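The Night Ferry to Forer

I was born on a Sunday, on the ferry between Drelia and Forer, in the two miles of water that neither of them wanted that year. My mother loved telling this. She told it at weddings, she told it to bus drivers, and she told it every single time we had to fill in a form, because on the line marked Place of Birth there was never enough room.

So you can imagine how I felt when the letter came from the Residence Office. It was November, the rain was coming in under the door, and there it was on the mat with the blue stamp on it. Appointment at half past seven in the morning. Bring everything. 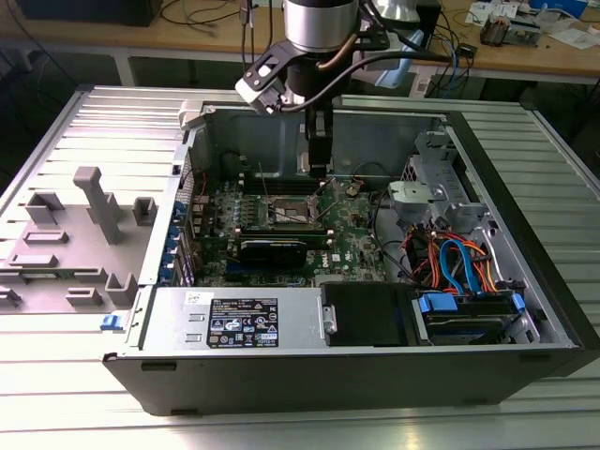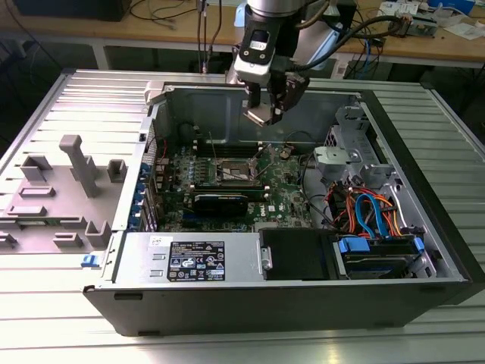
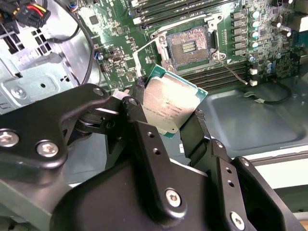
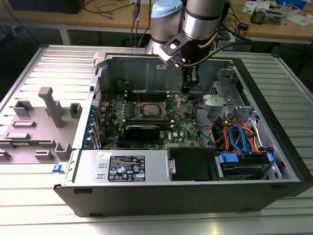 Everything, in my case, was a biscuit tin. It held my school reports, my mother's ferry ticket, 54 payslips from the cannery at Tlapale and a library card from a library that had since become a shoe shop. I tipped the whole lot out on the bed and spread it flat. I was thrilled! I had never seen it all at once before. There was the payslip from the week of the herring. There was the report that said I talked too much in geography, a subject in which I felt I had special standing.

I took the early tram. It was full of people holding folders against their chests, and we all looked at one another's folders and pretended we hadn't. A woman opposite had hers in a pillowcase. A boy of perhaps nineteen had one sheet of paper in a plastic sleeve, and he kept checking it was still there, and I wanted so much to tell him it was a very good sheet of paper.

The Residence Office in Linik used to be a dance hall. They have kept the floor, bless them, a beautiful springy floor, and when the queue moves forward everyone bounces slightly. My ticket was number 633. The board over the counter said 400.

"Is that today's board?" I asked the guard.

"It's a board," he said.

I didn't mind. I mean it, I had a marvellous morning. If you want to hear stories, stand in that queue with a flask of tea. The woman with the pillowcase had walked over the pass with her sister before the road was built, and the sister had sung the entire way to keep the dogs off. She showed me how the song went. The man behind us knew a different verse, a ruder one, from the other side of the pass, and he and she argued over which was the original until they had half the queue joining in on the chorus. The floor was going like a trampoline. The guard put his hand over his mouth and studied the clock.

It was past three when my number came up. The officer had a cold, and a stack of files as high as her elbow, and a cardigan with one button that didn't match. She read my form from the top, moving a ruler down line by line.

"Place of birth," she said. "You've written 'ferry'."

"Yes!"

"A ferry is not a place."

"It had a café," I said.

She blew her nose. She turned to a second screen and scrolled down a list for a long time. I could see it reflected in her glasses, all those towns going up like bubbles. Drelia was there. Forer was there. She went between them and back again.

"If you were born nearer to Drelia," she said at last, "you come under the old treaty and you may stay. If you were born nearer to Forer, you come under the new agreement, and you go on the list for return."

"Return to where?"

"To Forer."

"I've never lived in Forer. The boat stopped for long enough to put my mother on a stretcher and then we took the next one back."

"That would be a matter for Forer."

I opened the tin. I hadn't planned what to look for, my hands just went in, and under the payslips was the ferry ticket, gone soft as cloth. My mother had never thrown it away. She had written on the back of it in eyebrow pencil, and in all those years I had taken it for a shopping list. It gave the time the boat left and then, lower down, in much wilder handwriting, the time of me.

The officer took it by the corners. She laid it under the lamp. Then she got up and went into the back, and I heard a drawer, and another drawer, and she came out with a timetable so old that the ferry on the cover still had a funnel.

She ran her ruler across the page. Her lips moved. Behind me the queue had gone quiet, and I could feel the floor trembling very gently with everyone leaning in to see.

"Was the boat on time?" she asked.

"My mother said it was the only thing that ever was."

She did the sum again in pencil, on the blotter. She did it a third time. Then she picked up the pen, found the line marked Place of Birth, and began to write something much longer than the space allowed, carrying on up the margin, and I held the paper still for her.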